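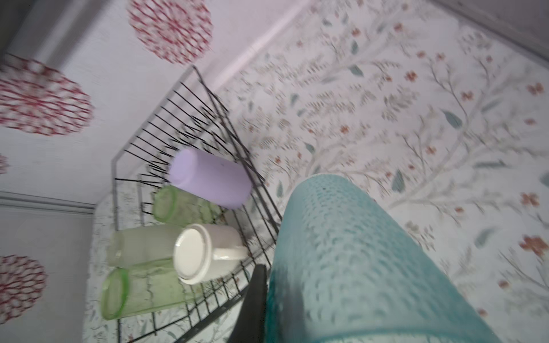 I want to defend an unpopular opinion: when you compare grippers, you should stop using cubes. A cube forgives everything. For 15 working days I have compared two finger sets, Lis and Hisus, on the same pair of arms, and the cubes gave them the same score. The cups did not.

In our comparison we made 263 grasps, all on cups and mugs going to a dish rack. With Lis we had 61 failures, with Hisus fewer, but I do not think the total is the interesting part. What matters is where the finger must go. Between wires there is very little space, and a finger which is strong but wide becomes a bad finger.
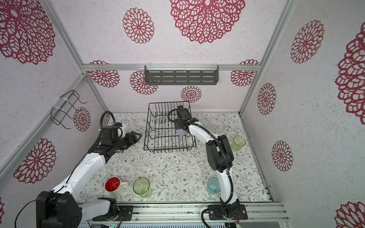
*Right arm with the lavender cup at the rack, left gripper open.*

My colleagues at Broko say that a better controller will solve this. I respect them, but I do not agree. We tried the Zollico controller with the same fingers, and the motion was smoother, yet the fingertip had the same width as before. Software cannot make metal thinner.

I have also changed my mind about cameras. I used to trust only the fixed view. Near the rack, the arm itself hides too much of the work, and the wrist camera is then the one I look at first.

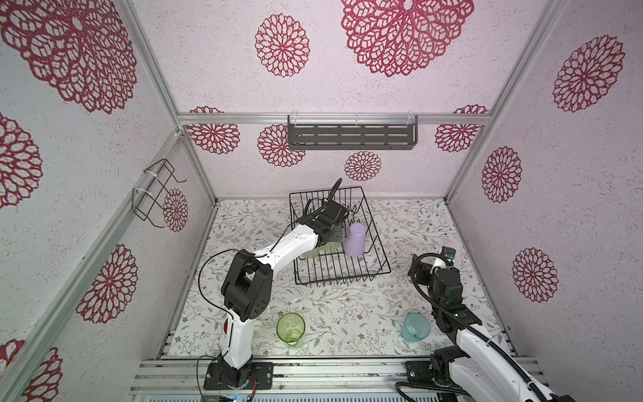

*Left arm reaching into the rack; lavender cup upright beside the gripper.*

So my request to people who publish gripper tests is simple. Please show us a rack, a handle and a slippery cup, and tell us how many grasps failed. I would read this with more interest than 600 perfect cubes.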